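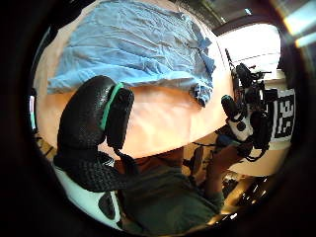 Natalina Parisi said the number had to be settled before the notice went out, and that she would hold the line while it was done. A former president could be announced without a cause of death. He could be announced without a burial time. He could not be announced without his ordinal.

Jamila Miah had the draft notice open. The form was Form 20, Death of a Former Head of State, and it had been filled in during the previous June, when the former president was first admitted to the hospital at Marras. The fields for name, place of birth, party, and years in office were complete. The field for ordinal held the number 16, followed by a question mark in brackets. The question mark had been typed by whoever had her job before her.

"Is he the 16th or not?" Parisi said.

"The form says yes, with a query."

"I can't put a query on the wire."

Miah asked her to call back. Parisi said she would prefer to wait, and put the phone down on a hard surface. Behind her a radio was playing the state service, which had not yet changed its music.

The Office of State Protocol in Dimum occupied the second floor of the old customs building. It had charge of oaths, seals, precedence, foreign decorations, and deaths. Deaths were governed by a standing procedure which assigned a duty officer to each stage. The duty officer for the first stage was responsible for the text of the notice. The text was then passed to the cabinet secretary for signature, to the state service for broadcast, and to the agencies. Flags came down on broadcast. Nothing in the procedure allowed a later stage to begin before an earlier one was closed.

The hospital had closed its stage at dawn. The certificate gave a long illness and respiratory failure, and it was signed and stamped. The family had been told. The cabinet secretary was in a car on the Wuteo road with the signing pen and a copy of the notice that had the same question mark in it.

Miah took the number of the last president whose ordinal was not in dispute and worked forward.

The 14th president had resigned in poor health. The constitution at that time passed the office to the speaker of the assembly until a successor was sworn. The speaker was sworn in the evening. The assembly then found that it could elect a successor much sooner than expected, and it did so. The speaker had been president for 2 days. He signed one instrument in that time, a decree moving a livestock fair from one district to another on account of flooding. He then went back to the speaker's chair and held it until he retired.

If the speaker was a president, he was the 15th, and the man elected after him was the 16th. If he was only acting, the man elected after him was the 15th, and there was a surplus ordinal that the Republic had been using on coins, plaques, and a road bridge for most of two decades.

The man elected after him was the man who had died at Marras.

She pulled the register of oaths. The register was a bound volume and had one line per oath. The speaker's line was there, in the same hand as the lines before and after it. The column headed Office said President. Somebody had added the word acting above it in pencil, and somebody else had rubbed most of it out. The pencil could be read at an angle under the desk lamp.

She photocopied the line and logged the copy.

The phone was still open on the desk. Parisi picked up at her end and said that Sonov had the death already. Sonov was the private news service, and it did not wait for forms. It was giving him as "a former president," with no number.

"Then you could do the same," Miah said.

"We're the national agency. If we leave out the number, people will ask why. Then I have to write that story instead of this one."

Miah said she needed the case file.

The case file on the ordinal was in the basement. It ran to 3,040 pages in gray boxes, and it had been built up over several administrations by people who each believed the matter could be closed with one more opinion. There was an opinion from the attorney general saying that an acting president was a president for all purposes except pension. There was an opinion from the next attorney general saying that he was a president for pension and for no other purpose. There were letters from the mint. There was a long exchange with the ministry of education over the wording of a wall chart. The former speaker had written once, on assembly letterhead. He said that he had no view, that he had been asked to hold the office and had held it, and that he would be grateful if the livestock decree could be corrected, as it named the wrong river.

No index had been made. Miah read the cover sheets only. She was looking for anything signed by the man who had died.

It was reasonable to expect that there would be something. He had been president for a full term. He had lived in a building with his number carved over the side door. He was remembered as a careful man with little power who took care not to use it — the office had been cut down by amendment before he reached it, and the prime ministers of his time preferred him to stay home. He opened bridges. He received ambassadors. He had been a textile merchant before politics and was said to check the stitching on the guard of honor. His enemies called him the portrait. He had the remark framed, according to his staff, and hung it in the room where he took his tea.
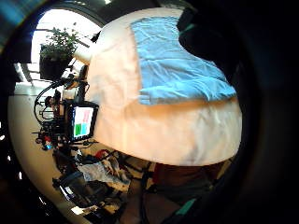

The file held one item from him. It was a memorandum of half a page, addressed to the head of protocol, and it dated from the first month of his term. It was clipped behind a letter from the mint and had been stamped as received. There was no sign that it had been acted on.

The memorandum said that he had been informed there was doubt whether he was the 15th president or the 16th. It said that he had read both opinions and found them equally well argued. He had then called on the former speaker at his house in Wuteo and put the question to him directly. The former speaker had told him about the evening of the oath. There had been no car, and he had walked home across the square afterward as president, and his wife had asked him whether he had remembered the bread.

The last paragraph was short. "I am satisfied that he held the office. I ask that I be numbered after him. If the Republic should later decide otherwise, I ask that the correction wait until both of us are dead, when it will inconvenience neither."

Miah read the paragraph again and checked the signature against the specimen card. It matched.

She considered the legal weight of the document. A president had no power to fix his own ordinal. He had no power to fix anyone's. Under the rules of the office, however, a received instruction from a sitting president stood until it was withdrawn or overruled, and she had seen the cover sheet of every page that could have overruled it. The instruction had been standing for years in a gray box under the customs building. It had one condition. The condition turned on two deaths.

She went back upstairs and opened the pensions list. The former speaker was on it. His status was given as living, with an address in Wuteo and a note that he was to be paid by check.

She called the number on the entry. A woman answered and said he was resting. Miah gave her name and office and said it concerned the former president. The woman said they had heard it from Sonov. She said he had put his good jacket on when he heard and then had not gone anywhere.

Miah asked if she might put one question to him. There was a pause while the receiver was carried through the house. A man's voice came on and said yes.

She had prepared the question as a point of fact. She asked whether he recalled a visit from the president, shortly after the election, on the subject of numbering.

"He stayed to lunch," the voice said. "What number is he going out as?"

"Sixteen, sir."

"That's right, then," he said. "Did they ever fix the river?"

She said she would look into it. He thanked her and gave the telephone back.

Miah removed the brackets and the question mark from the ordinal field. She attached the memorandum as the authority, with the register copy behind it, and entered the time. Under Remarks she wrote that the instruction was subject to review on a future event, and gave the pensions reference. She read the full text of the notice aloud once, as the procedure required, to an empty office.

It said that the former president, 16th President of the Republic, had died at Marras on April 7, 2026, after a long illness. It said that he had been a merchant, a provincial governor, and a member of the assembly. It said that the government and people of Dimum mourned him. Burial arrangements would follow.

She sent it to the cabinet secretary's car. The signed copy came back while the car was still on the Wuteo road, with the signature running downhill.

"Sixteen," she told Parisi.

"No query?"

"No query."

Parisi typed. The radio at her end stopped in the middle of a march, and a man began to read. Miah closed the stage on the form and passed it to the flags officer, whose desk was across the hall, and who had already gone up to the roof.

She opened a new form then. There was a blank for the former speaker, as there was for every person on the precedence list over a certain age, and no one had started it. She entered his name and his place of birth. In the field for office held she wrote President, and under term she wrote 2 days.

The ordinal field would accept a number only. She put 15 and saved it. After that she took a correction slip from the drawer, the kind used for decrees, and went to find out which river it should have been.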